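October 2019

Second go at the Walto trial package, the simulator half of it anyway. Mererid Nicholas has asked for a fair write-up before Haddad's offer lapses, so I'm trying to be fair (the colour settings took me half the morning, and I may still be a bit cross about those). The grasp planner is a real pleasure to use, I must say! You choose an object, choose an approach, and off it goes, and the menus are in plain English, bless them. I stayed with the mug on its side, the one Li-hua Sin has been asking after.

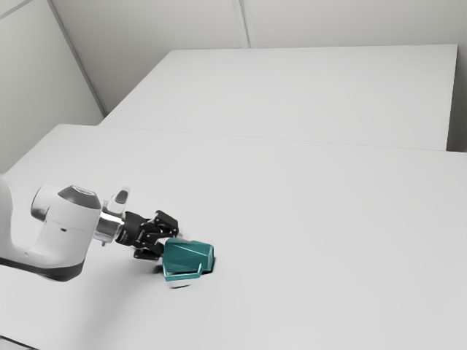 Notebook 2, p. 404

Wide end toward the gripper, handle on the near side, arm coming in low. I'd like to try the same approach with the handle turned to the far side, and then standing up, before I say anything firm about how it copes with odd shapes.

Licence is 800 a seat for the year, or 506 if we go without the support line. I'd lean toward paying for support, as I've already got a whole page of questions for them, mostly on contact settings.

Li-hua, could you dig out your old Jallunau notes when you're in? I'd love to compare the two planners side by side.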